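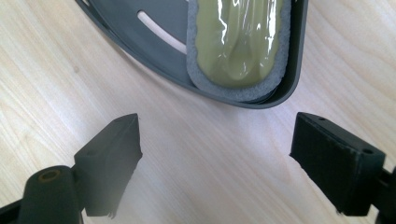

Hillar tray and pad: frequently asked questions

Last updated Tuesday, August 4, 2026

General

What is supplied?

One dark grey plastic tray and one pad. The pad is a foam border with a gel insert wrapped in clear film. Pads are also sold separately in packs of 5. Trays are sold singly.

Is the pad the same part as the Tekin pad?

No. The Tekin pad has square corners and does not fit the Hillar tray. Trimming the foam to make it fit is not recommended and voids the guarantee on both parts.

Does the pad have a fixed position?

Yes. It sits to one side of the tray, beside the long slot. The slot must stay uncovered. If the foam overlaps the slot, the pad is the wrong way round.

Fitting and removal

How do I fit a new pad?

1. Wipe the tray and let it dry.
2. Hold the pad by the foam border, with the wide edge of the border towards the rounded end of the tray.
3. Set that end down first, then lower the rest.
4. Press along the foam with a fingertip. Do not press on the gel.

A narrow strip of tray should remain visible between the foam and the rim.

Is adhesive needed?

No. The pad is held by its fit in the tray. Glue and double-sided tape both tear the foam when the pad is next taken out.

How do I take the old pad out?

Ease up one corner of the foam with a thumb and work along the side. Knives, screwdrivers and similar tools tend to go through the film.

Should the film be removed before use?

No. The film is part of the insert and stays on for its whole life. Some customers peel it off under the impression that it is transit wrapping. A pad with the film removed cannot be returned.

Appearance

The film is creased and shiny in places. Is it faulty?

Creases are normal. The film is not stretched tight over the gel, and the folds catch the light. A fault means a split, a hole or an open seam.

The gel looks uneven.

Slight ridges and bumps are within tolerance. They are formed when the insert is wrapped and may soften if the pad is kept flat. If the gel has drawn away from one side and left an empty pocket of film, send us a photograph.

My replacement is a different shade of green.

The colour varies from batch to batch, mostly between pale olive and a slightly yellower tone. Pads made before April are generally the yellower ones. There is no difference in use.

The foam is rough to the touch.

It is an open, porous foam and is not skinned. Loose crumbs coming away in the hand are a sign of age, and the pad should be replaced.

Cleaning and storage

How is the tray cleaned?

Take the pad out first. Wash the tray in warm water with washing-up liquid, rinse, and dry the slot with a cotton bud. Not suitable for dishwashers - the rim can distort.

How is the pad cleaned?

Wipe the film with a damp cloth. Do not soak the pad. The foam holds water and dries slowly, particularly under the wide edge.

Can trays be stacked?

Empty trays can be stacked up to 11 high. With pads fitted, store them side by side on a flat surface, away from radiators and direct sun.

Ordering and returns

Who supplies spares?

Furkley supplies both parts from the Pludska warehouse. Orders under 800 pads are normally filled from stock. For 2000 or more, ask for a delivery date before paying.

Can I buy the gel insert without the foam?

No. The two are made up together and the insert is not sold separately.

What do I do about a split insert?

Put the whole pad in a sealed bag and keep the batch label from the carton. Wipe any residue off the tray with a dry cloth before washing it. Quote the batch number when you write to us - claims without one take longer to process.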